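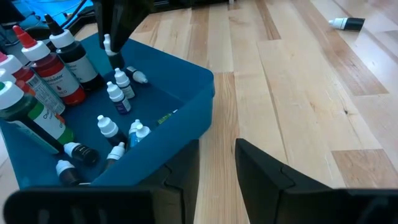 Caixa azul com frascos de aperto e conta-gotas.

Base de Disciplinas e Ementas do Instituto Tanholm

Versão 2

Resumo

A base reúne as ementas dos cursos de graduação do Instituto Tanholm, nos campi de Benia e Kaewkla. Contém 726 registros de disciplinas, distribuídos por 187 matrizes curriculares. Cada registro corresponde a uma disciplina tal como consta no projeto pedagógico vigente em março. Disciplinas extintas não foram incluídas, salvo quando ainda servem de pré-requisito a outra.

Origem dos dados

As ementas foram exportadas do sistema acadêmico Ramarent e convertidas para CSV em UTF-8. O campus de Kaewkla manteve documentos em papel até a migração; esses textos passaram por reconhecimento óptico e revisão manual. Podem restar erros de acentuação e hífens de fim de linha.

Arquivos

disciplinas.csv: código, nome, campus, departamento, carga horária, ementa
matrizes.csv: código da matriz, curso, turno, situação
prerequisitos.csv: código da disciplina, código exigido, tipo de vínculo

O separador é ponto e vírgula. Campos vazios indicam informação ausente na origem, e o valor zero em carga horária é legítimo (atividades complementares sem horas fixas).

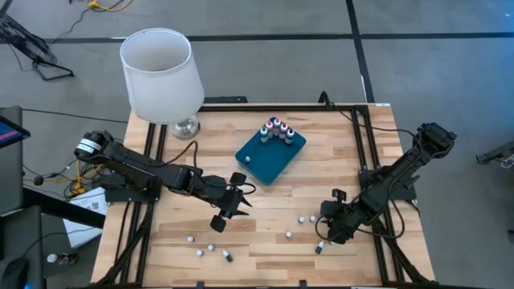 Os códigos de disciplina têm três letras e quatro dígitos. A mesma disciplina pode aparecer em mais de uma matriz com cargas horárias diferentes; nesse caso, prevalece o valor da matriz mais recente. Equivalências entre campi não estão modeladas e devem ser consultadas na secretaria de cada unidade.

Limitações conhecidas

A bibliografia foi retirada desta versão por falta de padronização. Disciplinas optativas de Benia estão sub-representadas. O campo departamento reflete a estrutura anterior à fusão das áreas de Química e Farmácia.

Uso

A base destina-se a estudos de currículo, busca textual e comparação de ementas. Não substitui o histórico escolar nem serve de prova em pedidos de aproveitamento de estudos.

Alterações em relação à versão anterior

Corrigida a duplicação de códigos em prerequisitos.csv. Incluído o campo turno em matrizes.csv.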